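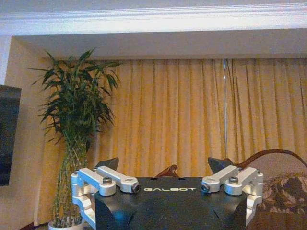
Questions about the lounge at Raptis House

Can I open the curtains myself?
Yes. Please use the cord and don't pull on the fabric. The pleats take a while to hang properly again after cleaning.

Who waters the plants?
Mawar Sinaga does, early in the morning. Please don't give them any more.

How do I clean the sofas?
Dust the carved wood with a dry cloth. Don't use spray polish, as it gets into the curls and goes sticky. Spills on the seats should be blotted and reported at the desk. 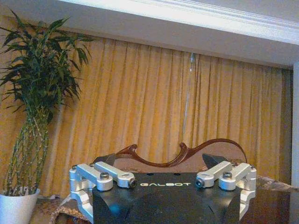 Can we move the furniture?
Chairs, yes. Sofas need 2 people, lifting from underneath and never by the carved rail. Put everything back by 21:00.

What should I do with cards and papers left lying about?
Put them in the tray by the door, even if they look like rubbish. Small cards often slip down behind cushions, so check there when you tidy.

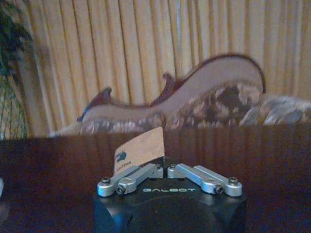
The tray is emptied in June and again before Christmas, and anything with a name on it is kept at the desk.

Can I book the room?
Yes, for up to 21 guests. Ask Prodromos Zacharopoulos.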